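Home | About | Research | Publications | Join Us | Contact

About the Hedix Laboratory

3 min read

The Hedix Laboratory is a research group within the Cludlow Institute of Engineering. The laboratory studies how robotic hands can learn to hold ordinary household objects, and how skills learned in simulation can be carried over to physical machines. Its members include engineers, programmers and graduate students of the Institute.

Our Research

The main work of the laboratory is a training method named Dinu. Under this method, a control policy first practices in a simulated room with very little in it: a table, a plain wall, an arm and one object. Bowls and other open containers are studied first. They can be approached from many sides, and a small error in the angle of the wrist often decides whether the fingers close well or slide along the wall of the vessel.

Dinu differs from earlier methods used at the laboratory in the way it treats failure. When a simulated grasp fails, the trial is not restarted from the beginning. The system returns to the last moment at which the hand was still well placed and tries 4 different continuations from that point. The policy is then updated with the results of all of them.
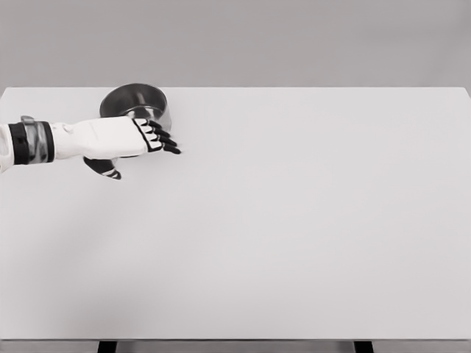
This procedure places most of the training effort on the final part of the reach, where the majority of errors occur. The position of the object is changed between trials, and places near the far edge of the table are chosen more often than others, as they leave the hand less room to correct itself. Surface friction and object weight are also varied within set limits.

Results to Date

In the most recent study, the policy was trained on 3355 simulated episodes and tested on 700 further episodes with object positions it had not met before. Compared with the laboratory's earlier method, Dinu reduced the number of failed grasps by 30 percent. The gain was largest for deep containers and smallest for shallow dishes, where the fingers have little wall to hold. The reasons for the second result are still being studied.

Transfer to physical hardware is the subject of a separate project, Grukdale, which began in August. Findings from Grukdale will be reported once testing is complete.

Working With Us

The laboratory accepts graduate students through the regular admissions process of the Institute. Applicants should have some experience in programming and an interest in mechanics or control. Research groups that wish to compare their own methods with Dinu may request the simulated room and the test episodes in writing. An open seminar is held each Wednesday during the academic term, and visitors are asked to register in advance.

Contact: Hedix Laboratory, Cludlow Institute of Engineering | © Cludlow Institute of Engineering. All rights reserved. | Back to top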